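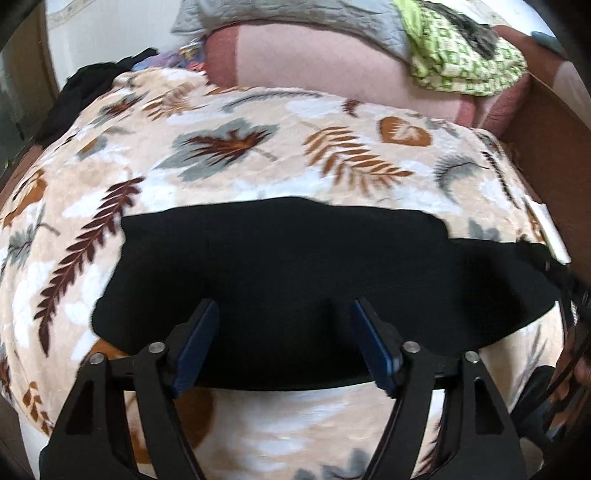
Re: [coastal-aa] Ammunition return for the Rolluvside battery, October

Haris Kiani wrote:
> The monthly return gives 663 rounds of 40 mm expended by the
> battery. The gun logs come to far less than that. Has anyone
> got an explanation, or is the return just wrong? I would like
> to use the figure in the chapter on the harbor raids.

Haris,

The return is probably right, but it doesn't measure what you want it to. Three points, in the order I would check them.

1. Reporting unit. The October return was made up at troop level and signed at battery level. The detached section at Keler drew its ammunition from the Rolluvside magazine, so its rounds appear in the battery total. Its gun logs were kept at Keler and are bound with the site papers under a separate reference. If you have only read the Rolluvside logs, you are missing 2 guns.

2. Meaning of "expended". On this form the column covers everything struck off charge. That includes practice shoots, rounds returned as defective and rounds lost in transit. The form has a remarks column where these should be broken out, and most clerks left it blank. Compare the magazine ledger, which has a code letter against each issue: P for practice, D for defective, no letter for action.

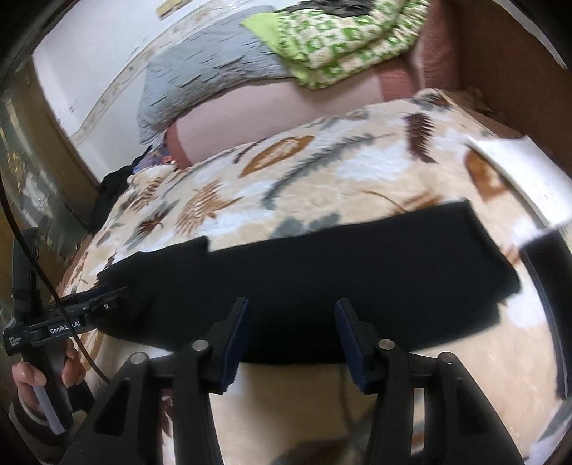
3. Cut-off time. Gun logs ran midnight to midnight. The returns closed at 0800 on the first of the month. A night action at the end of September would fall in the September logs and the October return. There was one, according to the site diary, though the entry is two lines long and gives no round count.

I would not print the total as rounds fired at aircraft. Give it as ammunition struck off charge, cite the form, and put the gun log figure next to it with the Keler section added in.

On your earlier question about the range tables - the Plolleo transcription is usable for the text but not for the numbers. Several columns have slipped a row. Use the scans. Matlala's index to the site diaries is sound for place names and weak on unit titles, mostly where a battery was renumbered.

If you get to the ledger before I do, please note whether the September pages are still loose. They were out of order when I last had the box.

Comments

Does the D code cover misfires? In the Keler ledger I found M used for a few entries in the spring. I took it to mean misfire but there is no key.

Key is inside the back cover of volume 2. M is misfire, D is damaged or defective on inspection.

Thanks. Volume 2 is not in the scans, will have to order it up.

The site diary for the last night of September says "engaged seaward, no result seen." Same wording in the searchlight log.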